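Week 4: Hand-held grippers, or why we no longer argue about whose wrist was crooked

Arturo's comparison from last week stands. The 2 jaws close differently, so log them separately and don't average them, however tidy the graph looks.

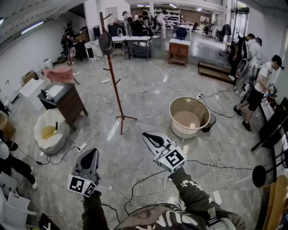
Fig. 2. Left and right grippers with marker cubes, coat rack ahead.

Check both cubes before each run. A sleeve over a marker costs you the pose, and your mark. Mind the power cables on the floor.

Write-up to Brunello Amato, two pages maximum. He does read the appendix.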